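Which fingers for the Uriro arm? Comparing two grippers and two wrist cameras
Student project report, Parnley, March 2, 2025

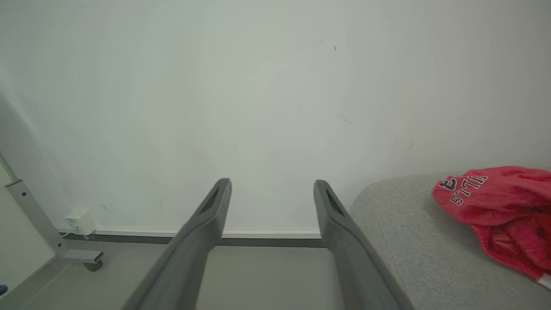 So the plan was to find out which set of fingers our Uriro arm should wear for the rest of the year, and I volunteered because I thought it would take an afternoon. It took most of February!

I had two sets to try. One was the stiff plastic pair, which tapers towards the tips, and the other was a soft pair with rubber pads (lovely to squeeze, a pain to screw on). Both went through the same 16 objects, from a pencil to a rolled-up sock, and every object got 40 tries with each pair. Kauppinen's free control software did the logging, and I only had to restart it when I forgot to plug the hub back in, so quite often.

The soft pair won on anything round or squashy. It hardly ever dropped the sock or the tennis ball, and I got a bit smug about it. Then we moved on to thin stuff and it fell to bits – the pads fold over before they get under a coin or a bank card, and you just push the thing along the table. The stiff pair picked up the card nearly every time once I'd slowed the last bit of the approach.

The camera part surprised me more. I'd borrowed a wide lens from the Masthorpe lab and swapped it in for our usual one halfway through. With the wide one you can see both fingertips and plenty of the room past them, and that made steering by hand so much easier. The narrow one gave a sharper view of small objects but I kept losing them off the side. My own driving got better over the month too, so I can't say how much of the gain was the lens and how much was me.

If I did it again I'd mix the order up properly, and I'd label the screws. For now the arm keeps the stiff fingers and the wide lens, and I've asked Masthorpe if we can hang on to it until summer. Still to do: the soft pair with thinner pads, which are printing now.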